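Rosiser 6 Interconnected Smoke and Heat Alarm Set

Manufacturer: Drasness
Category: Residential fire detection, garages and carports
Set contents: four smoke alarms, two heat alarms, mounting plates, screws, one wireless remote test switch
Status: In stock
Page last revised: 2019-11-29

Overview

The Rosiser 6 is a wireless alarm set for single-family houses with an attached garage or carport. Smoke alarms go in bedrooms and hallways. Heat alarms go in areas where exhaust fumes, dust or cold air would cause a smoke alarm to sound without a fire. When any unit in the set goes into alarm, all the others sound within a few seconds.

The units talk to each other directly by radio. No hub, phone or internet connection is used. A set can be expanded with single Rosiser units up to a total of 20.

Specifications

Smoke sensor: photoelectric
Heat sensor: fixed temperature, with rate-of-rise detection
Power: sealed lithium battery, not replaceable
Radio range, open air: 100 meters
Sound output: tested at 3 meters, value printed on each unit
Mounting: ceiling preferred, wall permitted
Housing color: white
Indicator: single LED, green in standby, red in alarm
Hush period: six minutes

Radio range inside a building is shorter. Brick, foil-backed insulation and metal doors all reduce it. Where the garage is separated from the house by a masonry wall, place one smoke alarm in the hallway nearest the connecting door so that it can relay the signal.

Placement

Install a heat alarm at the highest point of the garage ceiling, away from the path of the door. In an open carport, a heat alarm responds slowly – wind carries heat away before it collects under the roof. Drasness does not recommend the set as the only means of detection for an open carport. Fit a smoke alarm inside the house, close to any door or vent that faces the carport.

Do not paint the housing. Do not mount a unit within arm's reach of a ceiling fan or supply vent. Keep stored items below the level of the alarm.

Pairing and testing

Units in the boxed set are paired at the factory. To add a unit, hold the test button on any paired alarm until the LED blinks green, then do the same on the new one. Both give a double chirp when pairing is complete. Repeat the full test after any unit is moved.

Test the set once a month from the remote switch. Once a year, test each unit from its own button and vacuum the openings with a soft brush.

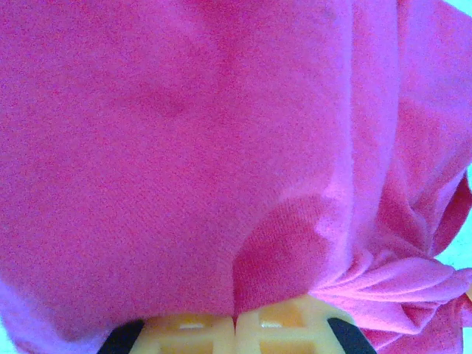

Trevor Wainwright wrote that his garage unit dropped out of the group every time the overhead door was open, and that moving it to the other side of the ceiling fixed the fault. He would have liked the manual to mention steel doors. The current printing does, under Radio Range.

Shipping and returns

Orders ship from the Canden warehouse. Unopened sets can be returned within 25 days of delivery. Opened sets are accepted only if a unit is faulty – include the pairing card, which carries the serial numbers. Alarms that have sounded in an actual fire should be replaced and are not covered by the warranty.

Related items

Rosiser single smoke alarm
Rosiser single heat alarm
Mollah surface mounting box
Remote test switch, spare

Technical questions before ordering: Lilibeth Sebastian, product support, through the contact form.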